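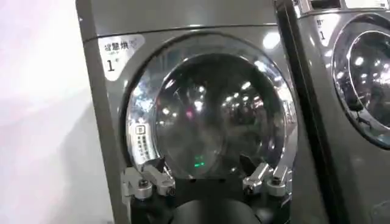 The front-loader, dark grey with a white sticker at the corner.

Places to Go > Coast > Reviews > Trorena Sands

I've now walked Trorena Sands end to end in three kinds of weather, and I'd happily go back tomorrow. It's a long, gently shelving beach, backed by low dunes and a boardwalk that was relaid in March, and the new boards are lovely underfoot (no more splinters through your flip-flops!). There are 170 steps down from the cliff car park, so save some puff for the climb home, or use the ramp by the old lifeboat house. 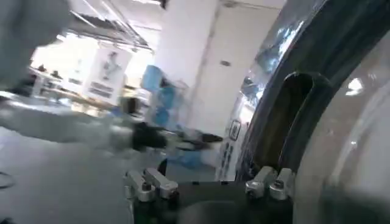
The rock pools at the Taipe end are the best bit for children. Go an hour before low water and work your way out past the second groyne – we found crabs, anemones and one very cross blenny. Parking is £5 all day, toilets are clean, and the kiosk does a proper bacon roll. 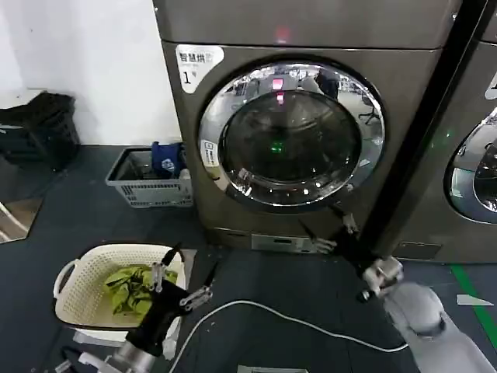
Reviewed by Jhosep Ticona | 2021-09-20

My one grumble is the signs, which send you round by the golf course when the path through the dunes takes half the time. Dogs are allowed all year on the northern stretch, past the red marker post. Stay for the evening if you can, when the tide slides in over warm sand and the whole bay goes pink. We swam until the lamps came on along the front and then ate chips on the wall.

Contact us | © Drindus Coast Guides | Back to top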